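Kordel, Knoten, weißer Stoff: lohnt sich das Selbermachen am Fenster?

Seit dem Frühjahr liegt in fast jeder Wohnzeitschrift dieselbe Anleitung: ein Stück weißer Stoff, eine dicke gedrehte Kordel, ein Knoten, fertig ist der Sichtschutz. Auch in unserem Rundbrief vom April stand ein kurzer Hinweis darauf, und die Resonanz war freundlich. Ich bleibe skeptisch.

Da wäre zunächst der Preis. Im Stoffladen Prodberg in Toltau kostet die einfache Baumwollbahn mit passender Kordel 30 Euro pro Fenster. Das klingt günstig, bis man merkt, dass Clips und Stange extra gehen und der Stoff vor dem Zuschneiden gewaschen werden sollte. Ungewaschen ging eine Bahn bei uns nach dem ersten Waschgang um 3 Zentimeter ein. Bei einer Fertiglänge von 124 Zentimetern sieht man das, und zwar jeden Morgen.

Dann die Kordel selbst. Gedrehte Ware aus drei Strängen greift sich angenehm und hält einen einfachen Überhandknoten recht gut. Sie franst aber, sobald man sie schneidet, und wer den Knoten zweimal am Tag löst, zieht die Fasern nach und nach heraus. In den Anleitungen heißt es dazu gern, das sei »natürlicher Charme«. Ich nenne es Verschleiß. Die Enden mit Garn abzubinden dauert ein paar Minuten und kommt in keiner der Anleitungen vor, die ich gelesen habe.

Und wozu überhaupt ein Knoten? Eine feste Schlaufe an einem Haken tut denselben Dienst und geht mit einer Hand auf. In Haushalten mit kleinen Kindern würde ich ohnehin keine offene Schlinge hängen lassen, so hübsch das helle Gelb vor dem Weiß auch wirkt.

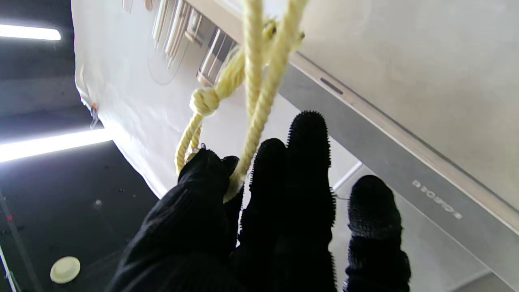
Baranauskienė hält dagegen, man müsse die Kordel eben gar nicht täglich anfassen: Bei ihr bleibe der Stoff den Sommer über gerafft und im Winter unten, der Knoten sitze seit elf Monaten, und an den Fasern habe sich nichts getan. Die kleinen Metallclips seien das eigentliche Ärgernis, die hinterließen Abdrücke im Gewebe.

Das mit den Clips will ich gern glauben. Ob man für zweimal Umhängen im Jahr eine Zierkordel braucht, ist eine andere Frage. Wer es trotzdem versuchen möchte: Am Materialtisch in Ovstead liegen noch Reststücke, für ein schmales Küchenfenster reicht das. Bitte vorher messen und die Stange nicht vergessen.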